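What Changed on the Second Floor at Vetovholm

April 8, 2025

The refurbishment department at Vetovholm has now completed a full year with robotic assistance in the board assembly area. A number of former colleagues have written to ask how the department has fared, and whether there is still a department. There is. I have supervised it for long enough to have an opinion on the matter, and I set that opinion down here in my own name. The company has published its own account, and readers who want the official version will find it in the staff bulletin.

Vetovholm receives used desktop computers from offices, schools and clinics, tests them, repairs those worth repairing, and returns them to service. The volume rises sharply each spring. In March the department received 1,677 units, the highest monthly figure on our records. Before the arms were installed, a month of that size would have meant two temporary hires and a good deal of overtime. This year it meant some overtime and a long discussion about shelving.

The decision to automate part of the line was made above my level. The arms were supplied and integrated by Junance, and the scheduling software came from Drurken. My part was limited to advising on which tasks should be moved first. I recommended case opening and screw removal, which are tiring and teach a new employee very little after the first week. Management preferred to begin with processor replacement, on the grounds that damage at that step is expensive. I disagreed at the time. I still consider the order of introduction to have been a mistake, although I accept the reasoning behind it.

Processor replacement was the task in which our senior technicians took the most pride. A socket of the type we see most often has its pins exposed when it is open, and a part set down at a poor angle can ruin the board. People learned the work by ruining boards, under supervision, and then by not ruining them for a very long time. To take that step away first was to tell the most experienced people in the room that their best skill was the first one to be replaced. No one in management intended that message. It was received all the same.

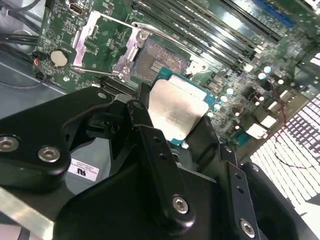 Jianhua Bai had handled processors at Vetovholm longer than anyone else, and the department expected her to object. She did object, in writing, and her letter was better than the proposal it answered. She pointed out that the plan had no provision for boards with previous damage, that the acceptance test had been written for new boards, and that a technician asked to supervise a machine must have the authority to stop it without asking permission. All three points were adopted. The third is now a written rule and is posted at each station. Any person working in the area may stop an arm, for any reason, and is not required to justify it on the same shift.

I would urge any workplace considering a similar change to adopt that rule before the equipment arrives. We adopted it several weeks afterward, and in those weeks I watched capable people hesitate with a hand near the stop button while they looked about for a supervisor. They had been told the arms were costly. They had not been told that their own judgment still counted.

The daily work is different now. A technician opens the case, inspects the board, clears the cables from the working area and confirms the part. The arm carries out the placement. The technician then inspects the seating, closes up and sends the unit to test. One person attends two stations. When all is well, there is a great deal of watching, and watching is harder than it sounds. Several people reported headaches in the first months. We shortened the turns at the stations to 75 minutes, after which the technician moves to fault diagnosis or intake. The complaints fell off after that, though they have not stopped.

There has also been a change in how people talk during the day. The old benches faced one another across a shared table. The new stations are in a row, with guarding between them, and conversation is difficult. It seems a small matter. I have come to think it is the largest single loss of the year, as much of our training took place across that table. A new employee heard the older ones complain about a certain model of board and learned what to look for. We have tried to make up for it with a weekly meeting on faults. The meeting is well attended and rather stiff.

On the question of jobs, I will state what I know. The department had 39 employees before the change and has 39 today. Two people retired and were replaced. One transferred to the warehouse at her own request and has told me she does not miss the bench. No one was dismissed. I cannot say what the number will be in three years, and I have declined to give assurances that are not mine to give. When the staff asked management for a written commitment, they received one covering the present budget year only. Several people were disappointed by this. I thought it preferable to a longer promise that might not be kept.

Wages are a separate matter. The technicians who supervise the stations argued that they had taken on additional responsibility and should be paid for it. Management first took the view that the work had become easier. Mingxuan Tang, who represented the technicians in those talks, asked two of the managers to work a full shift at the stations before the next session. They agreed to do so, and a revised pay grade was approved shortly afterward. It applies only to people who have completed 400 hours at the stations. In my view the threshold is too high, and it is under review.

The next phase will cover memory and storage. Junance has proposed that it begin in the annex at Jiang, where the rooms are larger and the benches could perhaps be set facing one another again - I have requested this in writing, with a floor plan attached. Jianhua Bai has been asked to write the acceptance test herself this time. She has agreed, on the condition that it include damaged boards from the first day, and has begun setting some aside in a cabinet near the intake desk.

Former colleagues who wish to visit are welcome to write to me. Visits to the second floor must be arranged in advance with the front office, and closed shoes are required.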